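Tristville Board of Elections, Help Center

Search tickets Enter keyword or ticket number Go

Ticket 2324: Precinct turnout totals do not match county summary
Status: Closed
Opened: September 24, 2019
Product: Harier Results Reporting
Category: Unofficial returns, public website

Summary of the problem

The public results page for the municipal primary listed 87 more ballots in the county summary than in the sum of the individual precinct pages. The difference appeared after the second upload on election night and remained after the third. Candidate totals were affected in both contested races. The printed tapes from the precinct scanners were reviewed before this ticket was opened, and they agreed with the precinct pages. The error was therefore assumed to be in the summary.

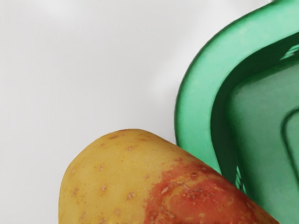 Initial response from Harier support

Support asked the office to confirm the software version, the number of precincts reporting, and whether any absentee batch had been uploaded more than once. The office replied that all 31 precincts had reported and that the absentee ballots had been sent in a single file. Support then requested the upload log and a copy of the summary export. Both were provided the same evening through the secure transfer folder.

The first suggestion was to clear the summary and rebuild it from the stored files. This was done on the test server only. The rebuilt summary showed the same difference, and the live page was left unchanged with a notice stating that the returns were unofficial and under review.

Second response

The upload log was compared line by line with the precinct list. One precinct, Wadow, appeared under two codes. The older code had been retired when the precinct lines were redrawn the previous December, but it had not been removed from the table that the summary uses. The precinct pages read from a newer table and ignored the retired code. The summary read from both and added the Wadow ballots a second time.

The Wadow scanner tape showed 87 ballots cast in person. This matched the difference exactly.

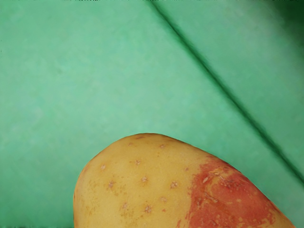
Did the error change the official count of votes?
The official count was never drawn from the public results page. It is prepared from the scanner tapes and the signed precinct reports, and those records were correct throughout.

Correction applied

1. The retired Wadow code was marked inactive in the summary table on the test server.
2. The summary was rebuilt and compared with the precinct pages. The totals agreed.
3. The same change was made on the live server after the office gave written approval.
4. The notice on the public page was replaced with a dated correction showing the earlier and corrected totals for each race.

The office asked that the earlier export be kept. It has been stored with the election records and may be requested at the front counter.

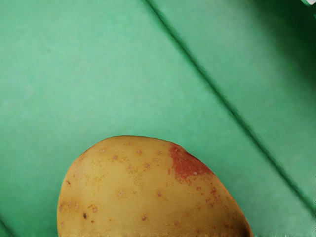
Further checks were carried out on the remaining precinct codes. Two other retired codes were found, both for the Ghasemi district, but neither had received any ballots and neither had affected the totals. They have also been marked inactive. Turnout percentages on the summary page were recalculated at the same time, as they had been based on the higher figure.

Support has advised that the next release will reject any file containing a precinct code that is not on the current list. Until that release is installed, the office will run a test file of 1000 sample ballots through the summary before each election and compare the result with the precinct pages by hand. The test report must be signed and attached to the election checklist.

Resolution note

Cause: retired precinct code left active in the summary table. Official returns not affected. Ticket closed with the agreement of the office. Any further difference between the summary and the precinct pages should be reported under a new ticket, with this number given as a reference.

Was this page helpful? 3 comments 0 shares

This site uses cookies to remember your search settings. Accept Decline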